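**Ticket 3592 – Guest wifi and door code, Bovley holiday apartment 101**
Status: open, waiting on Zorkik

Hello again, and thank you for picking this up so quickly. I'll try to put everything in one spot, though I do tend to ramble. Our guests at Bovley arrived on Saturday and the door code in their welcome email didn't work. The old code did, luckily, so they got in and had a cuppa, but the booking calendar (we use Vetden) clearly shows a new one was issued. 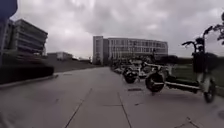
Zorkik support wrote back that the lock only collects new codes when it can reach the apartment's wifi, and could we please check whether the hub light was green or orange.

It was orange! I asked the guests to unplug the hub, count to 40 and plug it back in. They were ever so good about it. The light went green for a bit, then orange again by teatime.

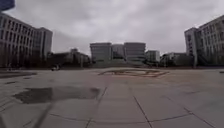

I also had them try the wifi on their own phones. Fine in the lounge and on the balcony, hopeless in the second bedroom, and the hub lives in the hall cupboard just outside that bedroom. I wonder if that's our trouble – the modem was moved behind the telly when Abou Jaoude repainted, and I never gave the hub a thought.

Tried so far:

- restarted the hub (3 times)
- restarted the modem
- re-sent the code from Vetden, which says "delivered" 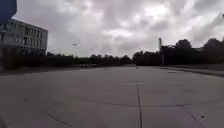
The cleaner is going in after checkout and will shift the hub to the shelf beside the modem. Could you please leave the old code active until then? I'd hate for the next family to be stuck on the landing with all their bags and a cranky toddler. I'll add a note once the light has stayed green overnight.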